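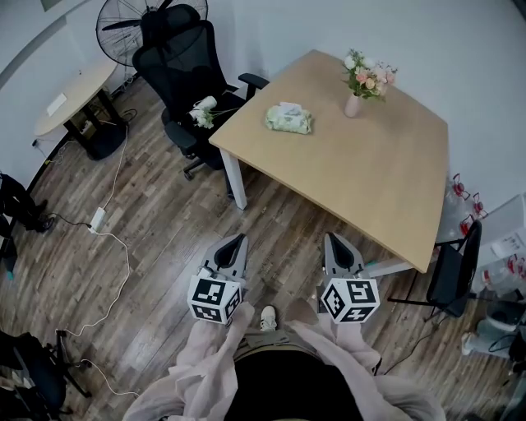

Front room, desk end. Flowers and tissues still on the desk, chair and fan behind, long white cable on the floor.

Progress report to Arkow, small spaces grant
Project: Junby front room refit
March 24, 2024

Sorry this is short, we are mid-move and the back half of the building has no heat. Numbers first, then the room.

Spend to date is $2,006 out of the $3,000. Receipts are in the shared folder except the one for the delivery, which Miveo are re-sending, they put the wrong street on it. The remainder is all spoken for, see the end.

Where we are

Front room is usable. Floor is done, we kept the original wood and had it sanded and sealed instead of covering it. Came up better than the quote suggested. A few dark marks by the door that wont shift, leaving those.

Desk is in. Pale top, white metal legs, the rectangular one from the list we sent you in August. The bigger one would not have gone round the corner at the stairs. People like it. It is used for sign-ups and one-to-one chats in the mornings and for form filling the rest of the day.

Chair is the black mesh one with arms, on wheels. Second-hand through Bhutto Office Clearance, saved us a fair bit against budget. We still need a mat under it before it starts on the new finish.

Small round table went in the corner on its black base. It was meant for leaflets. So far it mostly collects whatever people put down, so we want a proper leaflet rack and will move the table next to the visitor seats when those come.

Fan is staying for now. Black, floor standing, against the wall behind the chair. The room gets stuffy once the door is shut and the window on that side is painted closed. Getting the window freed is on the landlord's list, has been since before we applied.

Flowers are artificial, pink and cream mostly, in a little pink vase on the desk. Not charged to the grant. Tissues ditto. We get asked for tissues a lot more than we get asked for pens.

What is not done

Power. This is the main one. The sockets are all on the far side, so we have a long white cable running across the floor from the corner by the round table, adapter lying on the boards. It cant stay like that with visitors coming in and out. Electrician has been once to look, quoted for 3 new sockets on the desk side, and we have said yes. Waiting on a date. Until then cable gets unplugged and coiled up before we open to the public, that is now on the opening checklist. The tangle under the round table gets sorted at the same visit, no point doing it twice.

Visitor seats. Ordered from Miveo, back ordered, they say next month. Borrowing folding chairs in the meantime.

Storage. No shelving up yet. There was going to be a shelf over the round table but the plaster there is soft, so we are looking at a free standing unit. Would come out of the same line, no extra ask.

Use of the room

17 sessions held since we reopened it, all one-to-one or pairs. No groups untill the seats are here. Feedback is verbal so far: lighter than before, easier to talk in, still echoes. A rug would help with the echo but the chair wheels would fight it. Open to suggestions.

Remaining money

Sockets first, then the chair mat, storage unit, leaflet rack. If the sockets come in over quote the rack waits.

One question for you: can the storage unit go under "fixtures" even though it is not fixed to anything? Need a yes or no before we order. Next report will have the electricians invoice attached and the corrected Miveo receipt.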